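# Chapter 4: Why We Sleep in Beds

I used to think of a bed as the dullest thing in any house. Then I read the household lists from Ploltness, drawn up in 1812, and got hooked! One family owned a single bed and left it to the eldest daughter, ahead of the cow.

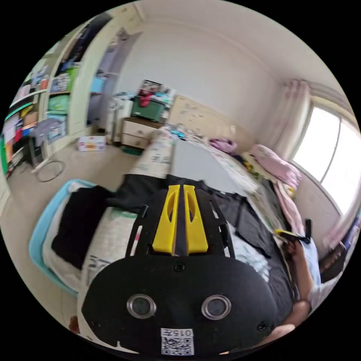 **Figure 4.1** A bed in a present-day room.

So who got to sleep off the floor, and when did that change? We'll start with those lists (all 125 of them), then move on to straw, feathers and springs.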